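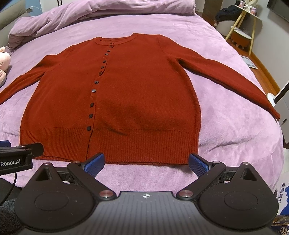 The Red Cardigan

The letter from Clerkia had come in February, and it said one suitcase. She had read it at the kitchen table and again on the stairs. One suitcase, sturdy shoes, something warm for the evenings. The train left Skestton at ten past 2, and it was already past noon.

She did up every button before she folded it. Her mother had taught her that. A cardigan put away open would come out with its front pulled crooked, and there would be no iron where she was going, or none she could count on.

The knit had gone fuzzy over the years. It was the color of an old gate. Her mother had bought it at Pisard, the store on the square, back when Pisard still had a counter for buttons and a woman who would match them for you. It had been too big for her mother and it was too big for her. The sleeves went on and on. When she was small she used to put it on and flap them at the dog.

She smoothed the ribbing at the bottom with the side of her hand. Then she brought the left sleeve across, and the right sleeve over it, and stopped.

It would take up half the case. The gray sweater was thinner and newer, and it would dry overnight on a chair.

She opened the sleeves out again and sat down on the edge of the bed. The purple bedspread was warm where the sun had been on it. Downstairs the phone rang 3 times and quit. She thought it was probably the cab company, calling to say the driver was early.

She stood up, took off her coat, and undid the top 2 buttons. She pulled the cardigan on over her head like a kid would, and then put the coat on over it. The coat would barely close. She rolled the cuffs back once -- then once more -- and picked up the suitcase.

It was much too warm for the stairs. She went down them anyway, holding the rail.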